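# About Orkix

We make filters for small boilers and kilns. Mostly brickworks, laundries, a few bakeries. The sort of chimney you drive past without noticing. Big power stations have people looking after them already – the little ones mostly don't, and that's where we come in.

Started in a rented unit behind a tile yard. Oľga Sokol had been repairing dust collectors for years and was fed up with throwing away whole cartridges when one seal had gone. So she drew one that comes apart. First version leaked. Second one leaked less. The third is more or less what we sell now, under the name Fametti.

## What we do

- Soot and dust filters for boilers and kilns, new or fitted to what you've got
- Replacement sleeves, seals and end caps, sold singly
- Site visits and stack readings before and after fitting
- Cleaning and re-packing of used cartridges

We don't do carbon capture. We get asked alot. If that's what you need we'll happily point you to someone, but our kit catches particles and that's all it catches.

## Where we are

Main workshop and office is in Štefanec. Sales, drawings, testing, the phone. Second site in India, opened in August, doing sleeves and seals for the brick kilns over there. Different fuel, different dust, so the weave is tighter and the cartridge is shorter. Spares from one site do fit the other, we made sure of that.

41 people across the two. 17 of them on fitting and site work, so if you ring and get the answerphone, please leave a message, somebody will be back at a desk by the afternoon.

## Numbers, since people ask

818 units fitted up to 13/09/2024. Smallest was for a pottery with one kiln. Biggest job so far was a laundry group, 75 units over two winters, and yes we did the last few in the snow.

We don't put a percentage on the front page. Depends on your fuel, your draught and how often the thing gets cleaned. You get your own readings, on paper, with the date and the name of whoever took them.
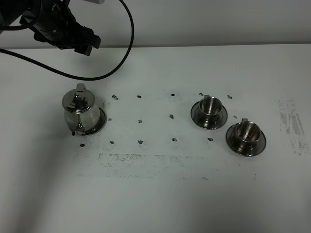 Old cartridges – send them back. We pay the carriage inside the country and knock a bit off the next order. Steel gets reused if it's straight, sleeves are washed once and then they're done. Please empty them first. Please.

## Working with us

Usually looking for fitters, sometimes for someone who can sew heavy cloth. No degree needed for either. Driving licence helps. Send a short letter saying what you've done and when you could start, we read all of them but it can take a few weeks to anwser.

Schools and colleges can visit the Štefanec workshop in term time. Small groups, closed shoes, book ahead with the office.

Price list is on the spares page. For anything else use the contact form and say what boiler you have and what you burn in it.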